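September 2026

Up too early, coffee, no milk. Again. Wrote milk on the back of my hand and washed it off ten minutes later doing the dishes.

Tile day. Still tile day. Been tile day all month. The utility room has had bare walls since spring and I have a sample box from Dostar under the bed and I keep getting them out at night like baseball cards. Decided this morning I'd decide. Pale gray for the walls, long ones. Not the square. Mom voted square, Mom doesn't have to look at it while the dryer runs.

Phoned Endavell re: price. On hold 30 minutes, same song over and over, a flute thing. Then a very nice man, then $253 for the wall tile, then delivery on top, then I said I'd call back. Won't call back. Will call back.

Grout is the real fight. White grout = scrubbing forever, did that in the old apartment with a toothbrush and never again. Dark dark grout looks like a bus station. Want it a shade down from the tile, thin lines, so you see the rows but they dont shout. And offset, like bricks. Straight stacked looks nice in magazines but my walls aren't straight and every line would tell on me.

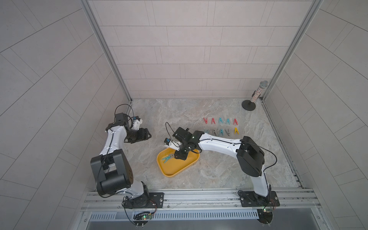 Pale tile, offset rows, darker grout. Marble-look floor, yellow tray.

Keep going back to the floor too. The gray and white marble pattern, with the pale wall behind it. Was dead set against marble anything (Aunt's hallway, slippery, cold, plastic cherubs) but the gray in it picks up the gray in the wall and I can see it now. Would hide lint. Would hide most of what falls out of my pockets, good or bad thing, not sure.

And the yellow! One yellow tray and all that gray wakes up. So maybe no colored walls at all, just a yellow something on the shelf. For clothespins, stain stick, the odd socks. Went through the cupboards for one and found a red one with a crack, a cake tin lid, and the good scissors I accused my brother of taking. Owe him a call.

Lunch standing up. Toast.

Afternoon: cleared the utility room floor so I could measure. Took the whole afternoon becuase I stopped to read an old newspaper lining the paint shelf. Moved 4 cans of paint to the porch, two of them set solid. Measured the long wall twice, got two different numbers, wrote down the bigger one. Measured it again after supper and got a third. Tape measure is going in the trash.

Funmilayo Adeyemi came by for her ladder, stayed for tea (black, no milk, see above). She laid the samples out on the hall floor and put them in offset rows right away without me saying a word so that's that. She says order extra for cuts. She says don't start before the pipe behind the washer is looked at. She's right and it's annoying. Plumber can't come till November.

So: tile in November. Order before then, store under bed. Hip is sore. Rain on the porch, paint cans still out there, lids on I think.

Forgot the milk.

Comments

gretl_k: Offset every time. Our walls lean like a barn and you'd never know.

Eze: Call your brother first!!

pinewick: Get the floor down before the dryer goes back in. We did it the other way around, had to drag it all out again.

Recent entries
The dryer noise, part 2
Seed catalog from Grurkberg
Everything I own is in the hallway

Contact | © the author, all entries | Back to top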